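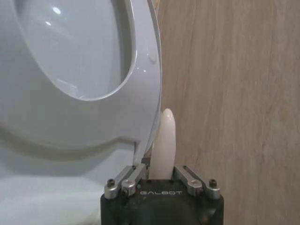
便座のふち、右の外側に水滴。奥は薄ベージュの壁パネル。

11月 作業ノート トイレ室の拭き上げ(続き)

昼すぎから。湿度74%、換気扇は回しっぱなし。ドアは開けておいた。手が冷たい。
今日やること:便座まわりの拭き順を決める、床の目地、壁パネルの水拭き可否をMalhotraに聞く。最後のは電話がつながらず、留守電だけ入れた。

便座
・ふちの外側に水の粒。大きいのが一つ、そのすぐ下にもっと小さいのが一つ。真上から見るとほぼ見えない。しゃがんで斜めから見てやっと光る。
・白の上の透明な水なので当たり前だけど、点検表の「目視」だけだとこれは通ってしまう。「斜めから目視」に書き替える。表の版数も上げること。
・ほかに汚れらしいものは見あたらず。白いところは白い。
・座の内側の壁、下のほうは影になっていて判断しにくい。懐中電灯をあてて見ること。つやのある面なので正面からあてると光ってかえって見えない。横から。
・便座の裏と便器のあいだも暗い。ここは布を指に巻いて一周。前にAshok Nishadさんが綿棒でやっていたが時間がかかりすぎる。布でいい。

拭き順(暫定、まだ変えるかも)
1. ふた、タンク側から手前へ
2. 便座の表。奥から先端へ、左右べつべつに
3. 外側のふち。面を変えた布で一周、途中で止めない
4. 便座を上げて裏
5. 便器の上ぶち
6. 乾いた布でもう一度、外側のふちだけ

6を足したのは今日。3のときに布が湿りすぎていると、表の水を外へ押し出して、ふちの下に粒で引っかかるんだと思う。たぶん。布の絞り方の問題かもしれないので、次は固く絞ったのと普通のとで比べる。

布は1回あたり4枚。便座の表、便座の裏と便器、床、乾拭き。色を分けたいが在庫が白しかない。とりあえず角に糸で印をつけた。洗ったらほつれそう。

洗剤
Ustixを薄めたもの。ノートの前のほうに書いた濃さのままで、泡は少なめ。便座には布にとってから。直接かけると継ぎ目に入るのでやめる。においは前のより弱い。Ashokさんは「まだにおう」と言ってる。鼻の差。
補充ぶんを1本注文、1,491円。領収書はEdilstead用の封筒に入れた。共用の方じゃないので注意。
スプレーの口がまた詰まりぎみ。ぬるま湯につけて戻した。使ったあとは水だけで3回くらい空うちしておくとましになるはず。

壁パネル
うすいベージュ、木目っぽい細かい筋。筋はだいたい縦で、少し斜めのも混ざる。便器の横はすぐ壁なので、便座の外側を拭くと手の甲がこする。
乾拭きのみにしている。返事がくるまで水は使わない。
前に使ったHendavwoodの見本帳を出してきて並べたが、似た色が多くて品番までは決められず。窓ぎわで見ると全部違って見えるし、部屋の電球の下だと全部同じに見える。見本帳は棚の下段に返した(背表紙が取れかけ、テープで止めた)。
メモ:筋に逆らって横に拭くと布の毛がつく。縦に拭く。

床
床を先にやって失敗したので、順番は最後。便座を拭くときにどうしても下へ落ちる。膝もつくし。
奥行きはドアの敷居から奥の壁までほぼ164cm。モップの柄が長いので中で向きを変えられない。柄を縮めるか、手拭き。今日は手拭き。膝が痛い、古いマットを切って敷くことにする。
床も木目調で、灰色がかったベージュの筋。つやが強い。照明が映りこんで白い点がいくつも出るので、拭きムラなのか映りこみなのかがまぎらわしい。頭を動かしてみて、いっしょに動けば映りこみ。動かなければムラ。これは点検表に書いておく。
継ぎ目の線が1本、少し斜めに走っている。その線の上に小さい黒っぽい汚れ。継ぎ目をはさんで色の見え方もちがう、片方は青っぽい灰色、もう片方は茶色寄り。光のせいなのか材が違うのかは分からない。Ashokさんは材、私は光だと思っている。紙を一枚かざして影にしてから見くらべればすぐ分かるのに、やらずに帰ってきてしまった。
横方向にもごく薄い継ぎ目がある。近くに映りこみが並んでいるので最初は見落としてた。図面に書き足す。

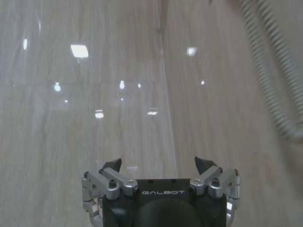

目地の汚れ、どうするか

・固いへらは使わない。つやのある面なので傷のほうが目立つ。
・Ustixを布の角につけて置く、少し待つ、つまむように拭く。線に沿って上から下へ。横にこすると汚れが継ぎ目の中に入りこみそう。
・それでだめなら歯ブラシ(やわらかめ)。見えない隅でためしてから。
・水を多く使わない。継ぎ目から下に入るといやなので、使ったらすぐに乾いた布で押さえる。
・汚れの正体は不明。靴のゴムか、前の接着剤か。爪でさわった感じを書いておくつもりが、手袋をしていて分からず。次は手袋なしで一回さわる。

映りこみの件、追記
いちばん大きいのは白くて傾いた四角。継ぎ目の向こうにも、ほぼ同じ高さでもう少し小さい四角。その下に丸いのやら瓶みたいな形のやらが不揃いにならぶ。どれがどの灯りなのか、消したりつけたりして確かめたい。スイッチは入口の外なので二人いるときに。瓶の形のは特にムラとまちがえやすい。私は一度、布でこすりに行った。

途中で思ったこと
ワックスを塗るかどうかの話が出ていたけど、もうこれだけ光るので要らないのでは。滑るし。Edilsteadの担当に聞かれたらそう答える。ただし継ぎ目の左右で色が違うのが材のせいだった場合は、つやも違うかもしれないので保留。

残り
・Malhotraに再電話、パネルの水拭き
・点検表なおし(斜めから目視/横から懐中電灯/頭を動かす)
・絞り方の比較。固いのと普通の。ふちの水滴の数を記録
・膝用マット切る
・布の印、糸いがいの方法
・紙の影で床の色を見る。次こそ
・換気扇のふたのほこり、誰もやってないのでやる

16時すぎ終了。布は洗って物干しの右側、Ustixはふたを閉めて流しの下。鍵は返却ずみ。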